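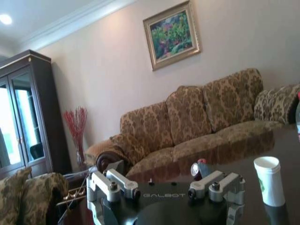 Kiran Bhatia asks that the coffee table be dealt with before the sofa, on the grounds that crumbs and drips from the table end up on the seat cushions anyway, and the order of this section has been changed to suit. Owners working from an earlier printing should disregard the old sequence and follow the steps below.

Section 2. Routine care of the seating area

2.1 Scope

This section covers the weekly and seasonal care of a damask sofa with back cushions, seat cushions and throw pillows, and of a dark, high-gloss coffee table placed in front of it. It applies to the Pevberg sofa in all patterned covers and to the Grerkby table in the gloss finish. Matte and oiled tables are covered in Section 3. Covers supplied by Sotiropoulos as replacements are treated in the same way as the originals unless the sewn-in label says otherwise.

2.2 What you need

Two soft, lint-free cloths
A vacuum cleaner with an upholstery head and a crevice tool
A soft clothes brush
Lukewarm water and a mild, dye-free dish soap
A tray for items removed from the table
A clean white cloth for the color test

NOTE: Paper towels and the rough side of kitchen sponges leave fine scratches on a gloss finish. The scratches show most when the surface is lit from a window.

2.3 Clearing and cleaning the table

1. Remove all cups, bottles and glassware to the tray. Close any lids before lifting. Disposable cups with plastic lids should be held by the body and not by the lid.

2. Lift each item straight up. Do not slide items across the surface.

3. Dust the table with a dry cloth, working from the side nearest the sofa toward the opposite side. Turn the cloth when it shows dust.

4. Mix 2 drops of soap into a bowl of lukewarm water. Dampen the second cloth and wring it until it no longer drips.

5. Wipe the surface in straight, overlapping strokes. Circular strokes leave visible haze on dark gloss.

6. Dry at once with the first cloth, shaken out or turned to a clean side.

7. Check the surface from a low angle. Objects on a clean gloss top show a clear reflection at their base. A dull ring where a cup has stood is a residue mark; repeat steps 4 to 6 on that area only.

CAUTION: Do not use glass cleaner, vinegar or any product containing ammonia. These soften the finish and void the Wakonholm surface warranty.

CAUTION: Hot cups must stand on a coaster. The finish is rated to 80 °C for short contact only. A thin-walled cup of fresh coffee can exceed this at the base.

2.4 Vacuuming the sofa

1. Take off the throw pillows first, then the back cushions. Set them on a clean surface in the order in which they came off. Back cushions on the Pevberg are shaped for their positions, and the two outer ones do not exchange places.

2. Lift out the seat cushions, if they are not fixed.

3. Vacuum the deck, the arms and the inside back with the upholstery head at low suction.

4. Change to the crevice tool for the seams. Hold it flat so that the tip does not catch the weave.

5. Vacuum both faces of each cushion. On damask, move the head along the length of the pattern — never across the raised areas under pressure.

6. Go over the medallions with the clothes brush, using light strokes in one direction.

NOTE: Damask reflects light differently according to the direction of view. An area that looks darker after brushing is not necessarily soiled. Look at it again from the other end of the sofa before treating it as a stain.

2.5 Refitting and plumping the cushions

1. Replace the seat cushions with the zippers to the back. Turn each one over every second week if the cover is patterned on both faces.

2. Hold each back cushion by its upper corners and shake it. Press the sides inward 10 times to move the filling back to the center.

3. Fit the middle back cushion first. Fit the outer cushions against it and push them down until no gap remains at the seat.

4. Line up the pattern. On large floral covers the medallions should stand upright on every cushion.

5. Place the throw pillows last. A pillow in a lighter version of the main pattern is best kept at one end, where it gets less wear than in a seating position.

2.6 Spots and spills

1. Blot with a dry cloth from the outside of the spot inward. Do not rub.

2. Test the soap mixture on a hidden part of the cover, such as the underside of a seat cushion. Press the white cloth on the damp area. If color transfers, stop and consult a professional cleaner.

3. If no color transfers, dab the spot with the damp cloth, then blot dry.

4. Leave for 20 minutes with the cushion standing on its edge. Repeat once if needed.

CAUTION: Do not dry the cover with a hair dryer or place cushions against a radiator.

2.7 Interval

Table: daily dusting, damp wipe weekly. Sofa: weekly vacuuming, seam cleaning monthly. In homes with dry winter heating, carry out an extra brushing in February.

Related sections
Section 1. Placing the sofa and table
Section 3. Matte and oiled surfaces
Section 4. Removing and washing pillow covers
Replacement covers: ordering from Sotiropoulos

© Wakonholm Home Furnishings. All rights reserved. | Contact | Back to top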